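Drovanow puts its maintenance routine for kitchen-bench robot arms on a single sheet of paper

BRIRNBY, August – Drovanow, which sets up and looks after small robot cells, has published the routine its own staff use to keep a tabletop arm in working order. It fits on one side of A4. The previous version ran to 26 pages and was mostly used to raise a monitor.

The routine covers a cell of the plainest sort: one arm, one table, one gripper and a set of kitchen things to be picked up and put down again. It has 8 steps, and the first is to leave the arm alone until the table has been wiped.

"People come to a robot fault expecting to do something clever," said Marloes Van Loon of Drovanow. "Then they spend a morning in the settings and find a loose screw on a finger. We have put the screw before the settings."

After the wipe-down comes the cable check, done by hand along the full length of the arm, with the power off. Fingers are next – tightness, wear, and anything sticky that has found its way onto them. Only then is the arm switched on, sent to its home position and asked to close on a known object 7 times in a row. A squeeze bottle will do nicely, being smooth, rounded and generally unhelpful.

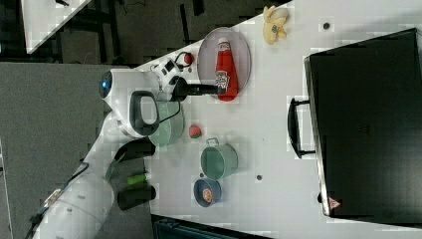

Vainio's workshop, which tried the sheet before it was published, found the cable step the most useful and the least popular, and asked whether it could be moved to the end of the day. Drovanow's answer was no. Zohreh Fallahi was more forgiving, remarking that a slack loop near the wrist is easy to live with right up to the moment it catches on a plate, and that she would sooner check it before her tea than after.

The remaining steps deal with the things around the arm. Objects go back to their starting places, the base bolts are checked with the proper spanner (the sheet is firm on the word "proper"), and any change to the layout is written down by whoever made it. A fresh log page is started after every 100 runs, whether or not there is room left on the old one.

Drovanow will use the same sheet at its Plindness site, where it replaces a laminated notice reading "Ask Marloes".

Printed copies are available on request from the Brirnby office. The old manual can also be had, by anyone with a low monitor.

ENDS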